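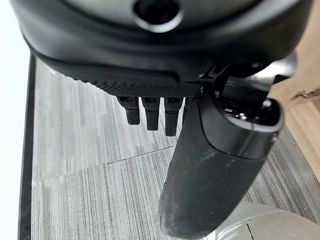 Textured palm pad and three fingers, seen from close in.

About Evosden

Evosden is an independent streetwear label and stockist based in Brunswick, Victoria. The business was founded in 2019 by Efthymia Vasilakis and Nnamdi Ajayi, who had previously sold screen-printed shirts at weekend markets. We design, cut and finish our own garments and carry the work of smaller Australian makers in our shop.

Our own range is released in two collections each year. Each style is made in a run of 101 pieces, numbered on the inside neck label, and is not repeated in the same colour. Patterns are drafted in our workroom by Uliana Symonenko, and all sewing is completed in Melbourne. 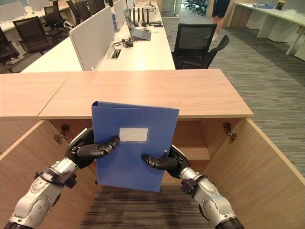

The shop also stocks Lindum headwear, Farkas outerwear and a small selection of bags from Varik. Labels wishing to be considered may submit a lookbook and wholesale price list at any time. Submissions are reviewed each November by our buyer, Zainab Tijani, and every applicant receives a written reply.

Evosden hosts an annual block party in the laneway behind the shop, with local musicians, food stalls and a clothing swap. Entry is free and all ages are welcome.
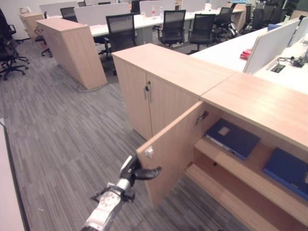 Cabinet door open, with the key in its lock.

Customer Service

Online orders are dispatched within 48 hours. Unworn garments may be returned in their original packaging for exchange or refund. Enquiries about orders, repairs and sizing should be directed to Wajid Bangash, Customer Service Manager, through the contact form.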